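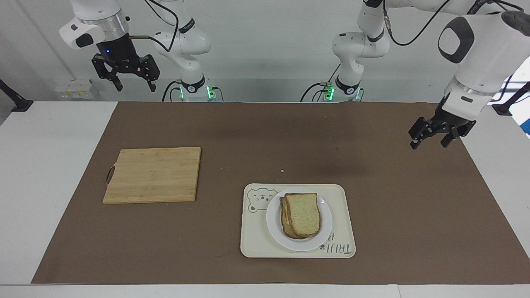 Two robot arms at the bread station in the Rebane test kitchen, Gustby.

Robot arms join the breakfast shift at Rebane's Gustby kitchen

GUSTBY, 2nd May – Anyone who has worked a breakfast shift knows how much of the morning goes to bread. It has to be taken from the stack, laid on the board, topped, plated and sent out, and then the whole thing begins again, often before the sun is properly up. Rebane, the family-owned caterer that feeds offices and workshops all over Gustby, is very happy to share that a pair of robot arms is now learning this part of the job in the company's test kitchen, with the people who know it best standing close by to teach them.

The project is called Clenness, and it is being carried out together with Ivedine, the automation company that supplies and programs the arms. It grew out of a long conversation with the kitchen staff last winter, when all 103 of them were asked which tasks they would gladly hand over and which they would fight to keep. Bread handling came first on the hand-over list by a comfortable distance. Cooking eggs, tasting, and talking to guests at the counter were the things people wanted to hold on to, and so those stay exactly where they are.

"I started at Rebane on the toast line myself, and I can still feel it in my wrists when the weather turns," said Sigita Uibo, head of kitchen development. "What I want for our cooks is a morning with more cooking in it. If the arms can take care of laying out bread, then somebody who has spent years getting really good with eggs can spend the shift on eggs, and still have time to say a proper good morning to people."

On a busy day the Gustby kitchen sends out 1,562 breakfasts, and a good share of them include toast in one form or another. The arms are not part of that daily service yet. For now they practice at a table of their own, with the same kinds of things a cook would reach for: a cutting board, a tray, a plate and sliced bread. Soft bread is a fussy thing to pick up, as it turns out that a grip firm enough for one loaf will leave dents in the next, and the team has been patient about working through one kind at a time. 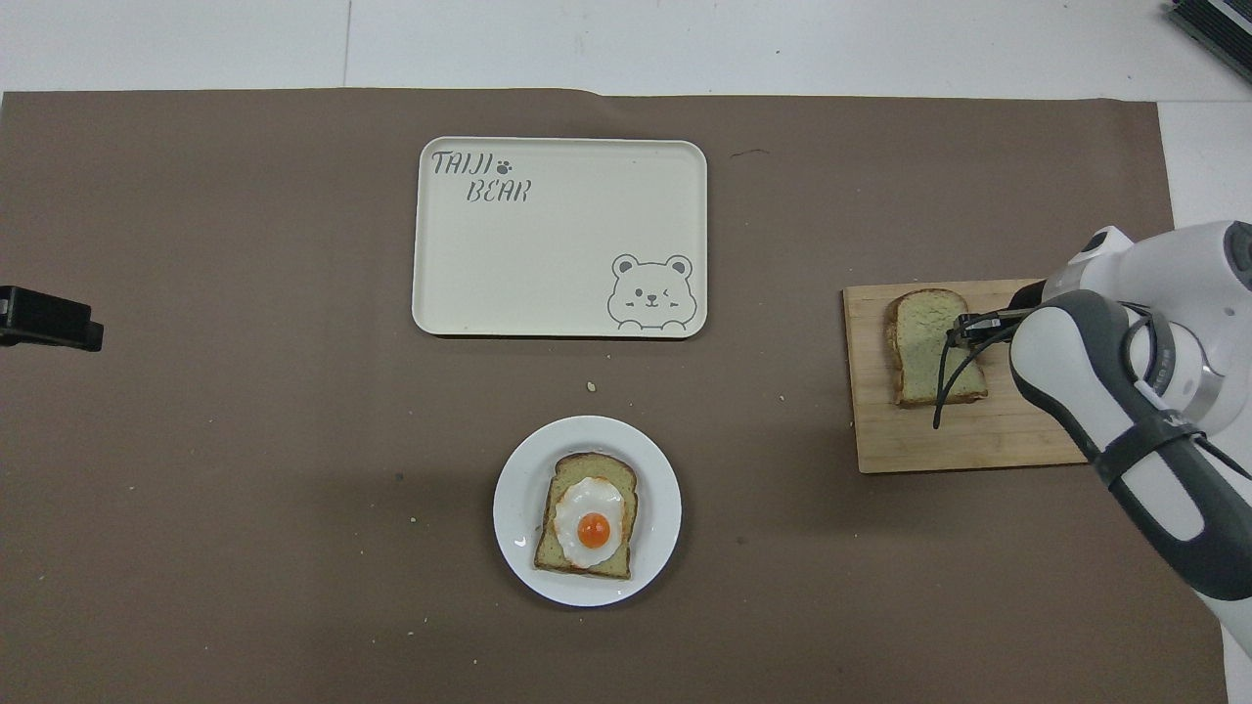 Rebane Kitchen Development Team

Egg on toast was chosen as the first dish to build the practice around, partly for the simple reason that it is the one guests order most. A finished plate sits next to the board while a gripper is brought in over the next slice, and it is up to the cooks to say whether the result is something they would be glad to serve. Their notes go straight to Ivedine's engineers, who work at the next bench over and have, we are told, eaten a great deal of toast this spring.

No jobs will be lost through Clenness, and no one's hours will be cut. Five members of the breakfast crew have signed up to train as station leads, a new role with its own pay step, and they will learn how to set up the arms, stop them, clean them and decide when a task is better done by hand. Training takes place during paid hours – this was something the staff asked for early on, and Rebane was glad to agree. More places will open later in May for anyone on the breakfast or lunch crews who would like to try.

The arms will stay in the test kitchen until they have completed 500 practice plates that the cooks are willing to sign off on. After that, the crew will sit down with Ivedine and decide together whether a small trial on the morning line makes sense, and at which hour.

Staff who would like to visit the test kitchen are warmly invited to speak to Sigita Uibo or to any of the station leads.

Shares 5
Comments 0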